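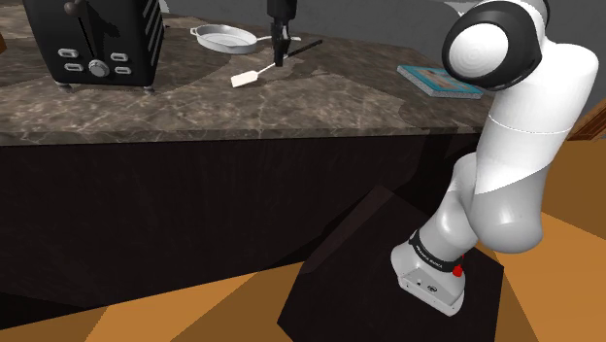
# Recording your first demonstrations in the Podlow kitchen

Welcome along! If you've got the simulator installed and you're wondering how people turn a bit of teleoperation into something a policy can learn from, grab a cuppa and we'll go through it together. I wrote these notes in November after helping Thắng Vi get started, and most of what tripped us up is in here somewhere.

## Before you record

Open Rukitell, load the counter layout and spend a little while just driving the arm about with recording off. I know it's tempting to skip this (I always want to) but your first few minutes on the controls will be jerky, and a policy will happily learn jerky.

Next, write your instruction. We use "pick up the spatula" and leave it at that. The toaster, the frying pan and the book are there as distractors, so keep them out of the wording.

## Recording an episode

1. Reset the layout and check that the spatula is within comfortable reach.
2. Start recording, then bring the gripper in from above with the fingers pointing straight down.
3. Line the fingertips up over the middle of the spatula, where the white neck meets the black handle. Turn the wrist so the fingers will close across the handle.
4. Lower slowly, close, and wait a beat before you lift.
5. Stop once the spatula is well clear of the counter, and save.

The pan takes a bit of care. Its handle can sit right behind the gripper from this camera, so swap to the wrist view for the last part of the descent - depth is awfully hard to judge otherwise.

If you fumble a grasp and recover neatly, keep it! Lợi Huỳnh talked me into this and I've come round to it completely. Episodes where you knocked the pan or wandered off course go in the reject folder.

## How many, and how varied

Our first set had 348 episodes and the spatula barely moved between them, so the policy fell over as soon as we rotated it. The second set has 844, with the layout reshuffled every 5 episodes, and it's a much friendlier thing to train on. Vary the angle of the handle as well as its position.

Play back 3 episodes at the end of each session and make sure the gripper state was logged. Then export to the Trình folder and you're ready for training.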